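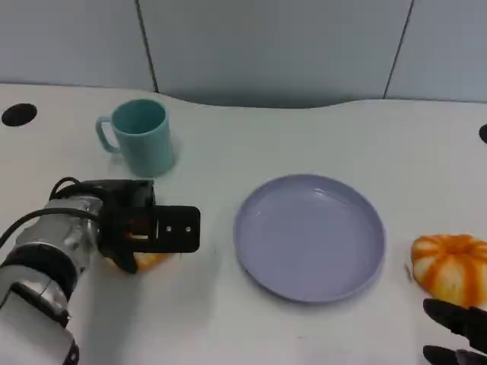
Kelly Lambert asked on the last round that the comments stay in the posted copy, including the ones that make us look slow. A list with only ticks on it doesn't help the person who opens the station the next morning, she said, and she would sooner read a long sheet than call somebody at home.

Station Inspection and Data Quality Checklist
Two-arm tabletop station, Grarnberg building
Task set: Tranduvora, fruit and tableware
Inspected by: Cecilia Aidoo
Reviewed by: Kelly Lambert
Date: 11 Dec 2021
Episodes in the set at start of shift: 3,063
Items on this list: 18

Marks used: OK, FIX (can run, repair by next shift), STOP (do not record until cleared), N/A.

PART A. BEFORE POWER

1. Emergency stop within reach of the operator's seat, button not blocked.
OK. Pressed and released before power, then again with the arms live.

2. Floor clear behind and beside the operator. No bags, no cords across the walkway.
FIX. The extension cord for the desk lamp was back on the floor. Taped down for now. It needs to go along the wall.

3. Arm mounting bolts checked by hand and with the driver.
OK on both arms.

4. Cables along each arm. Look for rubbing, sharp bends, and loose ties. Move each arm slowly through its full reach with the power off and watch the loop at the wrist.
OK. The left arm's cable has a wide loop at the wrist. It did not catch on anything in the full reach test. If you retie it, leave the loop. The last time it was pulled tight we lost an afternoon to a wrist camera that kept dropping out.

5. Finger screws on both grippers.
OK. One on the left was a little loose and was tightened. Do not use thread glue on these, the fingers have to come off for washing.

6. Table edge and cable holes. Nothing small left where it can fall through.
OK.

PART B. POWER ON, NO OBJECTS MOVING

7. Both arms home without noise. Operator stays seated, second person stays outside the reach line.
OK. Kelly's comment: the reach line tape is worn on the door side. Agreed, new tape is on the order to Lawal.

8. Gripper force limit set for soft objects.
OK. Set to the soft fruit profile. The hard object profile was still loaded from the day before, which would have been a STOP if we had started. Check this one on the screen and read the value out loud. Do not trust the label on the button.

9. Head camera. Whole work area in view, focus good, exposure locked.
OK. The pumpkin sits close to the right edge of the view and part of it is outside. It is not a target in this task, so I left it. If the Drondo group moves it to a target list, it has to come in toward the plate first.

10. Wrist cameras. Lens wiped, both fingertips and the contact point in view.
OK on the left. The housing takes up a large part of the view, as it does at every station with this bracket. What we need is the place where the fingers meet the object, and that is clear. There is a dark mark on the tabletop to the right of the fruit. I have asked for the surface to be wiped between blocks. Marks that stay in one spot all day can end up being learned as part of the task. 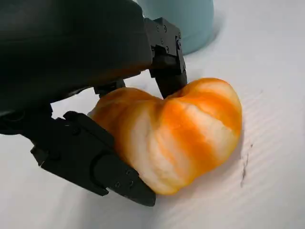 11. Clocks on all cameras and both arms agree.
OK. Two cameras were out of step at first start. Restarted the recorder and checked again. Please check after any restart, even a short one.

PART C. OBJECTS AND LAYOUT

12. Objects match the task sheet. No extras, no swaps.
OK. Mug, plate, striped pumpkin, peeled orange. The task sheet only says "orange" and the instruction text should say "peeled orange." A peeled one and a whole one do not behave the same under the fingers. I changed the text for today's block and left a note on the older ones.

13. Soft food objects are fit to use. Replace when the skin between the segments splits, when juice reaches the fingers, or at the end of the block, whichever comes first.
OK with comment. A peeled orange flattens as it gets handled. Some change in shape is fine and we want it in the data. A split one is not, and it makes the fingers sticky, so the release in the next episode looks wrong. Log each change of fruit in the episode notes.

14. Layout moved between episodes as the sheet asks.
FIX. The sheet asks for the mug and plate to change places every block. In the September set they stayed put for too long, and Kelly found it when she played the episodes back to back. For this set the operator reads the next layout from the card and the second person places the objects, with both arms parked.

15. Start position clean. Grippers open and clear of all objects before the record button is pressed.
FIX. I threw out 18 episodes from the morning block that began with the left gripper already on the fruit. The reach and the first close are the part we are short of, so an episode without them does not help. Kelly's comment: keep the raw files in the side folder, we may want them for grasp checks. Moved there.

PART D. DURING AND AFTER RECORDING

16. Failed tries are marked as failed and kept. Do not delete a drop or a miss.
OK. One operator was stopping the recording as soon as the fruit slipped. I asked for it to run on until the arm is back home, or until the operator has tried again and given up.

17. Spot check. Play back one episode in each block from every camera and write down anything off.
OK. Head view from the block in use is below. Arm, mug, and plate can all be told apart, and the gripper does not cover the plate. Part of the object in the left gripper is hidden behind the front plate from this height, so whether the grasp was good has to be judged from the wrist view. Reviewers have been marking these as "unclear" from the head view alone. Please open both before you mark.

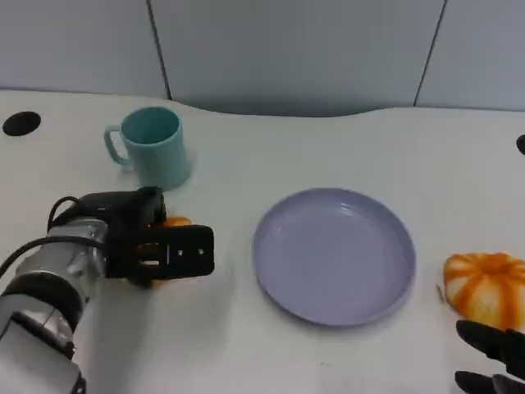 Head camera view, item 17. Left gripper at front left, plate in the middle.

18. Shut down. Arms parked, power off, food off the table, fingers washed and dried, files copied and the copy opened once to see that it plays.
OK. Copy took longer than usual. The older drive is close to full and the next shift should start on the new one.

Open items carried forward
Item 2: lamp cord along the wall.
Item 7: new reach line tape.
Item 14: layout cards for the second half of the set are not printed yet.
Item 15: add the open gripper check to the operator's start screen. Cecilia to write the wording, Kelly to test it with the next block.

Result: cleared to record. No STOP marks.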